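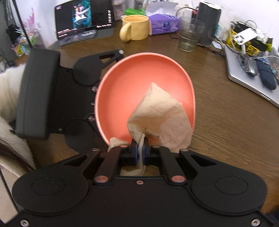
Keeping a shared desk in order: an interview with Vasilis Ivanov

2020-05-10

Vasilis Ivanov coordinates home study support at Femgate, where staff advise residents whose desks must also serve as dining tables. He recommends that dishes be dealt with first.

"A bowl or a mug left beside a laptop is the usual cause of trouble," he said. "Wipe the bowl with a paper towel, take it to the kitchen, and only then start on the cables."

Since March, the service has answered 55 enquiries, most of them concerning small rooms. Mr. Ivanov advises residents to set aside 30 minutes a week and to keep tissues within reach.

Asked whether decorations should be removed, he said they should not. "People work better among things they like. Put them on a shelf and leave the desk for the work."

Appointments with the Femgate service are available by telephone.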